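Hülya Bayram runs the calibration room at Stillska, where 11 balances are compared against reference masses every April. The smallest of those masses weighs less than a grain of sand.

"People ask about the kilogram," she says. "My days go to milligrams." A single comparison takes 4 hours, most of it waiting for the air to settle.

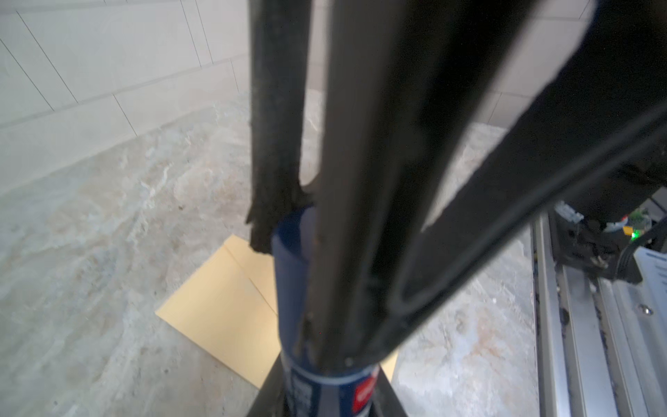

*A dark blue can between two black gripper fingers.*

Bayram came to metrology from a chemistry lab at Kekon. She keeps a logbook of 443 pages and still writes in it by hand. "The software keeps the numbers. I write down the door that was left open."

Her next job is a new set of weights for a customer in shipping. She expects to start it before lunch, when the building is quiet.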